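Kettunen Marble-Look Table

Living room and dining tables / Kettunen range

Glossy top, pale ground, soft gray veining

The Kettunen started as a kitchen table, and then people kept putting it in their living rooms. We can see why! A glossy, light-colored top does lovely things near a window, and the curved edge is kind to hips when you squeeze past on your way to the sofa. We have had one in our own showroom at Donside since last December and it's still the piece visitors run their hands over first.

What we love about it

The veining, first of all. The pattern is different on every top we've unpacked – some are cloudy, some have one strong line wandering from side to side – and if you have a preference you are welcome to come in and pick. Siiri Pitkänen, who looks after the Kettunen range for us, will happily pull out two or three for you to compare by the window.

Then there's the shine. Matte tops have their fans (I have one at home), but the gloss finish brightens a long room in a way I didn't expect, especially on gray winter mornings when every bit of daylight counts. It sits well with dark gray upholstery, too, and with light tile floors, where a brown table can look heavy.

It's also a good table for small jobs. Folding, mending, wrapping presents, sorting the mail: all of it is easier on a smooth top where a button or a pin doesn't disappear into the grain.

In the living room

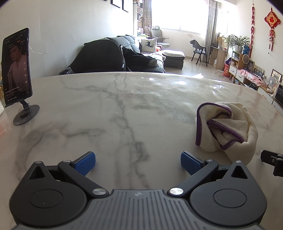 Gray veins, daylight on the gloss, and a cream cloth with purple trim on the tabletop. 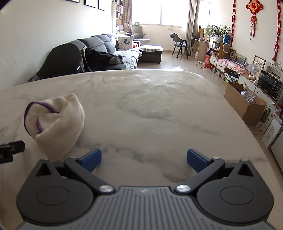

Size and weight

The top measures 120 cm across at its widest point. Four people can eat at it comfortably, and two can spread out a whole afternoon's worth of sewing without bumping elbows. The table weighs roughly 20 kg without packaging, so please have a second person there when you turn it over after assembly.

The base comes separately from the top, in the same delivery. Tools are in the box. Fit the bolts loosely to begin with, set the table upright, check that it stands level and then tighten everything.

Looking after it

Wipe with a soft damp cloth and dry straight away if you want to keep the shine free of streaks. A drop of dish soap is fine for greasy marks. Please skip scouring pads and anything gritty. Hot pans need a trivet, and cups are better on a coaster, particularly with coffee or red wine.

Felt pads under lamps, vases and weighted phone stands will help prevent fine scratches. We sell the Nestum pads in sheets, and you cut them to whatever shape you need with kitchen scissors.

From a customer

"I was worried the gloss would be too much with our dark sofa, but it lifts the whole room. I do my hand sewing at it now because the light is so good, and it wipes clean in no time." – Oleksandra Mykhailiuk

Goes well with

Skarolach dining chair, dark gray
Nestum felt pads, self-adhesive
Kettunen side table, same finish

Delivery

We deliver to the room of your choice and take the packaging away if you ask when ordering. Stairs are no problem, though do measure any tight turns first. For questions about a particular top, write to Siiri at the Donside showroom and she'll send you photos of the ones in stock.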